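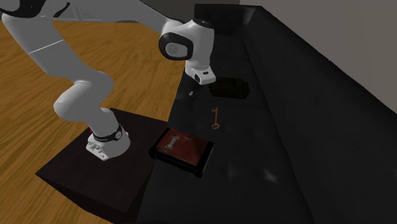
坐垫下面的事:一张沙发是怎样塌下去的

沙发的报修单上,最常见的一句话是“坐垫没弹性了”。维修师傅一般不采信这句话。坐面下沉是一个结果,可能的来源至少有四层:面料松弛,包棉压实,泡沫疲劳,以及支撑层或框架变形。四层的修法不同,费用相差很远,而从外面看,它们表现出来的是同一个坑。

Warby的一间软体家具维修工坊把过去几年的单据做了一次归类,可用的共701张。负责归类的Nosipho Radebe先剔除了宠物抓损、水渍和纯粹的换色订单,剩下的按拆开以后的实际损坏部位登记,客户当初的描述另列一栏。两栏对照,结果并不整齐:客户说泡沫坏了,拆开后泡沫确实坏了的占多数;客户说“弹簧断了”的,拆开后常见的情况是弹簧完好,固定弹簧的卡扣脱出了木框;客户说“皮子松了”的,多半要连包棉一起换。

归类用的表格只有一页,栏目是框架、支撑、泡沫、包覆、面料、脚与连接件。Radebe后来在支撑一栏下面加了两个子项,一项记支撑件本体,一项记它的固定点。她的理由是,不分开登记,就看不出下一批卡扣该不该换供应商。

一、从框架说起

沙发框架常用的材料有实木、多层板、刨花板和钢管,很多产品是混用的:前后横梁用实木或多层板,侧板和靠背用较便宜的板材,转角处加三角木块。坐面的荷载经支撑层传到前横梁和后横梁,两根梁受的是向内、向下的合力。蛇形簧在受压时会把两端往中间拉,绷带更明显,因为绷带在空载时就带有预张力。

前横梁是整个坐框里条件最差的一根。它的跨度等于坐宽,人坐下时小腿后侧和大腿下侧的荷载都靠近它,起身时人会先把重心移到坐面前沿,这一瞬间前梁分担的力比静坐时大得多。三人位如果中间没有支腿或纵向撑档,前梁的挠度会随时间增加。木材和木质板材都有蠕变,长期荷载下的变形大于短期加载测得的变形,含水率波动会让这个差距扩大。

检查方法不复杂。把坐垫取下,沿前梁顶面拉一根线,量中点到线的距离,然后让一个人坐在中间位置,再量一次。空载时的读数是残余变形,两次读数之差是弹性变形。Utbridge一家做翻新的作坊以2毫米作为空载残余变形的内部界限,超过的就加撑档,不超过的只记录。这个界限是他们自己定的,适用于他们经手的坐宽,换一种结构就要重新定。

接合部位的问题往往先于梁本身出现。气钉加胶的接合,胶是承力的主体,气钉的作用主要是在胶固化之前把两块料夹住。如果涂胶不足,或者钉打完以后工件在固化前被搬动,接合处会留下一条肉眼看不出的缝。此后每次加载,缝两侧都有微小的相对滑动,钉孔逐渐扩大,接着出现响声。响声在空气干燥的月份更明显,到了湿度回升的时候可能自己消失,过半年又回来。维修时把松动的接合完全打开,清掉旧胶,重新涂胶夹紧,效果比在旁边补钉可靠得多。补钉会把木纤维劈开,下一次再修,可用的材料就更少。

刨花板的握钉力又是另一个问题。板面的握钉力尚可,板边的很差,而支撑层的固定件恰好经常装在板边附近。从701张单据里看,固定点脱落的案例里有相当一部分是这种装法。改法是在内侧贴一条实木,把固定点移到实木上,长度与横梁相同,胶合后再用螺钉从背面拉紧。

二、支撑层

支撑层常见的有三种:蛇形簧、弹性绷带、独立或连结的螺旋簧。另有一种在低价产品里能见到,即在框架上直接铺一块板,泡沫放在板上。最后这一种没有弹性可言,所有的变形都由泡沫承担,泡沫的寿命也就最短。

蛇形簧由钢丝连续弯折而成,装在前后横梁之间,装好之后略向上拱。它的参数是线径、自由长度、安装跨度和间距。线径相同时,跨度越大越软;间距越大,泡沫嵌入簧与簧之间的程度越深,底面越容易被切出沟。相邻的簧之间通常用包纸的钢丝或卡条横向连起来,让一根簧受压时旁边的几根能分担。横向连接断掉以后,坐面会出现局部的软点,人坐上去的感觉是往一侧歪。

弹性绷带用橡胶丝与化纤织成,纵横交错地拉在框架上。绷带的性能取决于两件事:材料本身的伸长率和安装时的预拉伸量。预拉伸不足,坐面一开始就软;预拉伸过量,橡胶丝长期处在高应变下,松弛来得快,框架的负担也重。手工安装时,师傅凭手感拉紧,第一根和最后一根往往不一致,因为手会累。Belmiro Carrilho在Nogueira带过多年学徒,他要求学徒在每根绷带上先画两道线,空载时线距固定,拉到线距达到规定的长度再打钉。线距用一把木尺核对,尺子挂在工位上,不许带走。

绷带老化的速度与温度有关。靠近暖气片或者长期西晒的沙发,绷带里的橡胶丝先硬化,再断裂,织物外皮仍然完整,从底下看不出异常。用手往上顶,回弹慢的那几根就是已经失效的。更换时应当整面换掉,新旧混装会让荷载集中到新的几根上。

螺旋簧的支撑行程最长,手感也最有层次,代价是高度和工时。传统做法里,每个簧要用麻绳在多个方向上绑扎,绑扎的目的有两个,一是限制簧的自由高度,使它在装好时就处于压缩状态,二是防止簧在侧向力下倾倒。麻绳磨断以后簧会立起来或者歪倒,顶住上面的麻布,坐面上会出现一个硬包。这种损坏修起来并不难,难在把上面各层原样拆开再原样装回。

支撑层与泡沫之间应当有一层隔布,材料多为毡、麻布或无纺布。它的作用是把点和线的荷载摊开,同时减少摩擦。省掉隔布的产品,泡沫底面会先被磨出粉末。翻开底布,里面有黄色的细屑落下来,就说明磨损已经进行了一段时间。

三、泡沫

坐垫泡沫绝大多数是软质聚氨酯,有普通块状泡沫和高回弹泡沫两大类,少数产品用乳胶。描述一块泡沫,最少要给出两个数:密度和硬度。这两个数经常被混为一谈,销售材料里说的“高密度”,意思多半是“比较硬”。

密度是单位体积的质量,以千克每立方米计。硬度是把一块泡沫压到规定变形时所需的力,以牛顿计,测量时压头的面积、试样的厚度和压缩的百分比都要写明,否则数字之间无法比较。通过调整配方,可以做出密度低而硬度高的泡沫,新的时候坐上去很结实,但用料少,泡孔壁承受的应变大,耐久性差。反过来,密度高而硬度低的泡沫坐感柔软,耐久性好,成本也高。在填料较多的泡沫里,密度还会虚高:填料增加了质量,对力学性能没有相应的贡献。

Benby的一条坐垫生产线曾经把坐芯规格从35改到30,单位都是千克每立方米,硬度标称不变。负责来料检验的Aníbal Meireles在试产时做了对比,新料和旧料的初始硬度差别落在检验误差之内,试坐的人分不出来。差别在反复压缩之后才显出来:新料的硬度损失更大,厚度损失也更大。他在报告里建议恢复原来的规格,或者把坐芯加厚,两项里选一项。生产线最后选了加厚,因为裁片的排料刚好允许。

反复压缩试验的做法,是用规定的力在试样同一位置循环加压,到达规定次数后放置恢复,再测厚度和硬度。Meireles那里用的循环次数远低于型式检验的要求,他把它当作批次之间的对比手段,不拿来推算使用年限。恢复时间也要固定。泡沫在卸载后的头几分钟回弹得最快,之后还会缓慢恢复几个小时,测得早与测得晚,得到的是两个结果。

温度和湿度的影响常被忽略。聚氨酯泡沫的硬度随湿度升高而下降,潮湿环境下的压缩永久变形也更大。一块在冬季干燥车间里测得合格的泡沫,到了梅雨天重新测,读数可能偏低,这属于材料的正常表现。规范的实验室会把试样在恒温恒湿条件下放够时间再测。作坊没有这个条件,能做的是在记录上注明当时的温湿度,并且留一块参照样,每次与待测样一同测量。

还有一个参数对坐感影响很大,行业里叫压陷比,即较大变形时的硬度与较小变形时的硬度之比。压陷比低的泡沫,刚坐下时觉得有支撑,继续往下沉时阻力增加得不多,容易一坐到底。压陷比高的泡沫起初柔软,越往下越有力。高回弹泡沫的压陷比通常高于普通块状泡沫,这是它在坐垫里占优的主要原因。靠背对这个指标的要求低得多,用较便宜的料并无不妥。 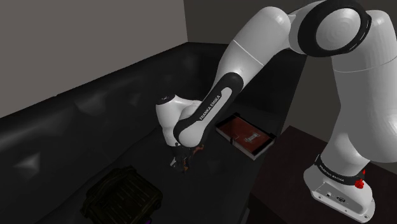 多层复合是绕开单一材料限制的常规办法。典型的坐芯分三层,上面一层薄而软,中间一层承担大部分变形,底下一层较硬,用来防止触底,也用来把支撑层传上来的不均匀荷载摊平。层与层之间用喷胶粘合。胶喷得太多会形成一层硬膜,坐上去能感觉到,有时还会发出轻微的撕裂声;喷得太少则层间滑移,边缘先开。Carrilho的做法是只在四周和中间的十字形区域喷胶,他认为这样既能固定位置,又不影响透气。

裁切的方向也有影响。块状泡沫在发泡时沿上升方向生长,泡孔略呈椭圆,沿上升方向压缩时比横向压缩时硬。裁片如果为了省料而转了方向,同一张沙发上的两块坐垫就会一软一硬。这种差别在出厂时很少有人投诉,用过一年以后,两块坐垫的高度会不一样。

四、包覆层与面料

泡沫外面通常包一层聚酯纤维棉,作用是让轮廓圆润,并减少面料与泡沫之间的摩擦。包棉的克重以每平方米计,用于坐面的一般比用于扶手的重。Utbridge的那家作坊在坐面上用400克的规格,四周单层,顶面双层。包棉会在使用初期迅速压实,头几个月里坐垫高度的下降有相当一部分来自这里,与泡沫无关。棉压实以后体积减小,面料的裁片尺寸没有变,于是出现褶皱,坐的人会以为是面料变大了。

面料自身也确实会变大。皮革在反复拉伸后有残余伸长,伸长量与取皮部位有关。背部中间的纤维紧密,伸长小;腹部和腿根附近的纤维疏松,伸长大。坐面应当用背部的料,侧面和底边可以用腹部的。裁皮的人在一张皮上排版,要同时照顾伤残、纹路和部位,出材率与品质之间总有取舍。Tiago Garcia在Nogueira做了多年裁皮,他的习惯是先把坐面的裁片排完,再考虑别的。遇到皮张偏小的批次,宁可让坐面的两片出自两张皮,也不把其中一片挪到腹部去。两张皮之间的色差靠配皮解决,配皮在自然光下进行,放在上午,避开下午偏黄的光线。

涂层织物和人造革的失效方式与皮革不同。聚氨酯涂层会水解,表现为表面发黏、起泡、成片剥落,与坐的次数关系不大,湿热和汗液会加快这个过程。深色产品剥落以后露出浅色底布,非常显眼。这种损坏没有可靠的修补办法,补伤膏能遮住一阵,边缘随后会继续剥开。聚氯乙烯涂层不易水解,但增塑剂会迁移,低温下变硬,弯折处开裂。两种材料在外观上可以做得很接近,可以从背面底布和切口断面来判断,最可靠的仍然是看采购单。

布艺的问题多在接缝。缝线强度、针距、缝份宽度和面料的抗滑移性能共同决定接缝的寿命。缝份太窄,织物的纱线会从缝里滑出,缝线没有断,缝却开了。针距过密会把涂层织物像邮票一样打出一排孔,受力时沿孔撕开。坐垫前沿转角是受力最集中的位置,此处的缝份应当放宽,并在内侧加一条不伸长的衬带。

五、测量一张已经在用的沙发

家具检测标准大多针对新品,对于已经用了若干年的沙发,维修方需要另一套可以在客户家里完成的量法。Randi Wikström为Warby的工坊整理过一份上门检查程序,工具是一把钢直尺、一根细线、一只手电和一块带把手的圆形压板。压板上放固定重量的沙袋,读取压板底面相对坐面前沿的下沉量,左、中、右各读一次,每次加载后等待的时间相同。

程序分两遍。第一遍带坐垫,第二遍取走坐垫,把压板直接放在支撑层上。两遍的下沉量相减,得到坐垫自身的压缩。如果支撑层的下沉在三个位置上接近,坐垫的压缩却相差很大,问题在泡沫或包棉;如果坐垫的压缩均匀,支撑层有一处明显偏大,问题在下面。两者都不均匀时,先修支撑层,修完复测,再决定是否换泡沫。

最后这一条在工坊内部有过争论。一种意见认为,既然已经上门,两处一起换可以省掉一次往返。Wikström的意见是,支撑层塌陷会使上面的泡沫偏载,测到的不均匀里有一部分是几何造成的,支撑层恢复水平之后会消失。现行程序保留了复测,但允许在坐垫已有可见开裂或掉粉的情况下跳过。

手电用在最后一步。揭开底布的一角,检查固定点周围有没有木屑、钉子有没有退出、弹簧与卡扣之间有没有金属磨痕。底布是一层很薄的无纺布,用码钉固定,揭开一角再钉回去只需几分钟。有的客户不愿意让人动底布,程序里规定要在单子上写明“未揭底”,后续报价相应改为区间。

坐垫可拆的沙发,还应当查坐垫的编号或位置标记。定期左右对调、上下翻面能让磨损分散,前提是坐芯的结构上下对称。三层复合的坐芯有固定的朝向,翻面以后硬层在上,坐感变差,底层的软料又直接压在弹簧上,损坏更快。Radebe登记时遇到过这样的单子,坐垫被翻过来用了很久,客户是照着一篇保养文章做的。现在工坊在换好的坐芯底面盖一个章,写着“此面朝下”。

六、换什么,换多少

报价单上的选项通常从轻到重排列:补包棉,换坐芯,换支撑层,加固框架,换面料。补包棉适用于使用时间不长、仅有褶皱的坐垫,做法是拆开拉链,在原有包棉外再加一层。加棉不能太多,否则坐垫顶面会鼓成弧形,两块坐垫之间的缝隙变大,人坐在接缝附近会往两边滑。

换坐芯时,新坐芯的尺寸应当略大于外套的净尺寸,让面料保持张力。放大的量取决于面料的伸长和泡沫的硬度,软料多放,硬料少放。常见的错误是照旧坐芯的现有尺寸裁切。旧坐芯已经缩小,照着裁出来的新坐芯装进去就是松的。正确的做法是量外套,从缝线到缝线,取三处的平均值。

硬度的选择要考虑原有的支撑层。换了一块更硬的坐芯以后,压缩行程转移到下面,弹簧或绷带的变形加大,原本还能维持的固定点有可能很快松脱。客户要求“换硬一点”的时候,工坊会先看支撑层的记录。支撑层是旧绷带的,要么一并更换,要么只把硬度提高一档。

坐高也会随之改变。坐高增加以后,腿短的人脚跟离地,大腿后侧受压;扶手相对变低,手臂没有着落。坐深不变而坐面不再下沉,靠背的支撑点在人背上的相对位置也会移动,习惯了旧沙发的人在头几天里常会抱怨腰部不适。Warby的工坊因此规定交付两周以后再接受硬度调整的要求,提前打来的电话只做登记。

面料更换是工时最多的一项。拆下的旧面料要按部位编号保存,作为新裁片的参照,直到新面料装完并验收为止。旧裁片已经伸长,不能直接描样,要与框架尺寸核对,把伸长的部分减掉。Garcia会在旧裁片上用粉笔标出剪口和对位点,再把它铺在新料上,先对齐对位点,然后画边线。对位点之间的长度以框架为准,边线的弧度以旧裁片为准。

费用方面,各地人工差异太大,单列数字没有参考价值。可以比较的是结构:在这间工坊的单据上,只换坐芯的订单里,材料占大头;涉及支撑层的,材料与工时接近;一旦动到面料,工时就超过材料。框架加固的材料费几乎可以忽略,工时则取决于要拆到哪一层才能够得着那个接合点。有些转角被泡沫、包棉和面料依次包住,为了重新涂一次胶,要拆半张沙发。Carrilho遇到这种转角时,会从底部打开,先看能不能在内侧另加一块三角木,胶合以后用螺钉拉紧,再把原来的接合留在原处。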